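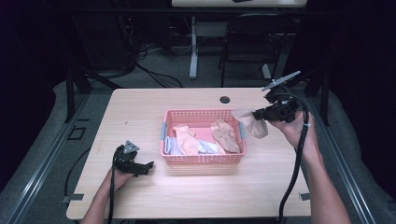

Courses > Media Studies > Student Projects > Fictional Worlds

Background Musicians in a Fan-Written Space Saga: Project Report

Submitted August 18, 2026

1. Purpose

This report presents the results of a one-semester project on minor characters in the Jindcombe cycle, a series of space adventure stories published online by its readers. The project examined how musicians who appear only in the background of a story acquire names, histories and home planets over time. Two groups were selected for study: the Usley Players, who perform in the dockside tavern of the opening story, and the Sima Quartet, who are first heard at the governor's banquet.

2. Material

The cycle contains 186 stories. All were read in full for mentions of either group. The reader-maintained guide to the cycle was also consulted, together with its page histories. Artwork and audio dramas were left out of the study.

3. Method

Each mention was entered in a shared spreadsheet with the story title, the setting and any new fact given about the performers. A mention was counted as new information only if it could not be found in an earlier story. Where the guide and a story disagreed, both versions were recorded and the story was treated as the primary source. A first reading was completed in April, and entries were then checked by a second member of the group.

4. Findings

The spreadsheet held 300 entries at the close of the project. The Usley Players account for the larger share. In the opening story they are described only as "the band by the door," and their instruments are not given. The name comes from a later story in which the tavern owner complains about their fee. Writers then supplied a leader, a rival band and a long-running debt to a cargo captain.

The Sima Quartet developed differently. The group was named at its first appearance, but its members were not, and the writers do not agree on their species. Several stories place their home on the moon Mabula, while the guide lists them as natives of a station in orbit above it. The guide entry on this question is 900 words long and was still under dispute when the project ended.

Contradictions were most common in stories set before the opening story. Their writers often gave the Usley Players a different number of members, and later stories explained the change through departures and replacements.

5. Limitations

Publication dates for the earliest stories are incomplete, and the order of some entries had to be inferred from references in the text. Stories removed by their writers could not be read.

6. Further Work

The audio dramas should be examined next, as they assign particular tunes to both groups.

Contact the program office | © 2026 Media Studies Student Projects | Back to top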